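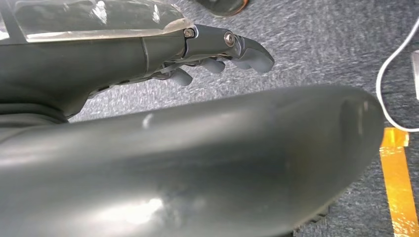
Aushilfe (m/w/d) für Sortier- und Packarbeiten am Tisch gesucht

Flisine ist ein kleiner Versand für Büro- und Schreibwaren mit Sitz in Ondton. Zum Februar suchen wir Unterstützung beim Einsortieren und Verpacken von Kleinteilen. Die Stelle ist zunächst auf 6 Monate befristet und eignet sich auch für Studierende.

Ihre Aufgaben
Notizpäckchen und andere Kleinartikel in Fächer einsortieren
Fächer nach Liste auffüllen und leere Fächer melden
Bestände am Laptop eintragen
Bestellungen für die Filiale Amine zusammenstellen
Den Arbeitsplatz zum Schichtende aufräumen
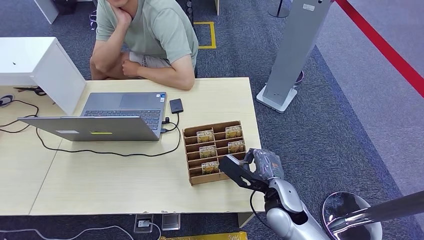 Arbeitstisch mit Laptop und Sortierfächern aus Karton

Gearbeitet wird überwiegend im Sitzen. Unser Sortiment umfasst 400 Artikel – die meisten davon sind klein und leicht. In den ersten 2 Wochen werden Sie eingearbeitet.

Das bringen Sie mit
Sorgfalt beim Sortieren, auch bei ähnlich aussehenden Packungen
Grundkenntnisse in Tabellenkalkulation
Deutsch in Wort und Schrift
Eine Ausbildung ist nicht erforderlich, Erfahrung im Lager ist von Vorteil.

Wir bieten
20 Stunden pro Woche, Beginn zwischen 8 und 10 Uhr nach Absprache
Bezahlung nach Stunden, monatliche Abrechnung
Personalrabatt auf das gesamte Sortiment, auch auf die Kalender der Marke Enriquez
Übernahme nach Ablauf der Befristung möglich

Bitte bewerben Sie sich mit kurzem Lebenslauf über das Formular auf unserer Stellenseite. Ein Anschreiben brauchen wir nicht – geben Sie aber an, an welchen Tagen Sie arbeiten können und ab wann Sie verfügbar sind.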